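Against the One Box for Everything

by Hina Minhas

My mother-in-law keeps one big box in the hall of her apartment in Cáceres. Everything without a place goes into it: batteries, a glove, keys of doors which she does not have anymore. When I moved to this family I thought it was a lazy system. Later I thought it was a wise system, because her floor is always clean and mine was not. Now I am back at my first opinion, and I would like to defend it, with all my respect for her.

The big box is very easy on the day you fill it. You pay for it on another day. In April I needed one roll of tape for closing a parcel. I knew we had tape. I took out a toy, a charger, one sock, another sock of a different size, some paper, and the tape was at the bottom with hair on its side. The parcel was late to the post office by two minutes, and I was angry at the box for the full evening. My husband told me that I should be angry at the person who put the tape there. This was also me, but I did not want to discuss it.

So I bought an organizer, the soft fabric kind with small compartments. I had looked first at the ones from Sorkberg, which are beautiful and too expensive for a thing that will live inside a drawer. The one I took has 24 compartments and no lid. People in my building laughed a little. They asked me if I had so many kinds of socks.

I do not have so many kinds of socks. But I believe that a small space asks you a question which a large space does not ask. If I hold a sock over a big box, I simply open my hand. If I hold it over a small compartment, I must look for the other sock, and I must fold them, and sometimes I must admit that the other one is gone since winter. Colored socks are better for this work than black ones. I stopped to buy black socks for my children completely. A cuff with stripes can be recognized from the other side of the room, and even a sleepy child of nine can find its partner before school.

My friends say against me that such order takes too much time. I have measured it, because I like to be fair. For the drawer of socks I need nine minutes after each laundry. It is the time of one coffee. I think we lose more than this when we walk through the house asking each other where is the tape.

There is a better argument against me, and it is about toys. A plush dog does not go in a compartment. It has a belly and ears, it is soft on all sides, and if you press it into a square place it looks at you in a sad way. For some months I tried to organize the plush animals by size, on a shelf from Oritetti which we had in the bedroom. My son removed them every evening. He wanted the dog where he was, on the table or under the chair, and he did not want it to have an address. I understood slowly that he was right. The things we love are not stored, they are only put down for a moment.

The small empty boxes are a problem I could not solve. Each little item comes in a box with print on it, and I keep the box because it is strong and maybe useful. At the toy exchange in Funville, where I help sometimes, we have a full shelf of small boxes kept for the same reason. I have never seen anyone take one home. My rule now is that a box can stay if it has something inside by the evening. If not, it goes to the paper. I break this rule often.

I do not say that every house needs compartments. I say that the small and similar things need them, the socks and the cables and the buttons, and that tape should have one place which the whole family can say aloud without thinking. For the big, soft and loved things, leave them on the table and be calm about it.
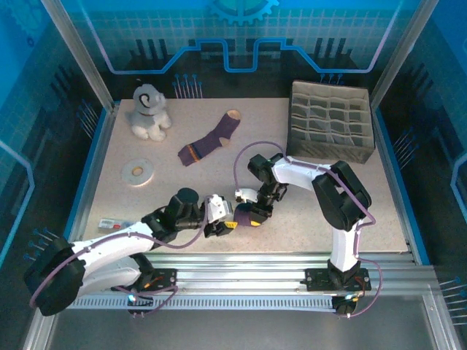 My mother-in-law read a first version of this text and was not convinced. She says she will keep her box in the hall, and that I can come and look for my own tape in it when I visit.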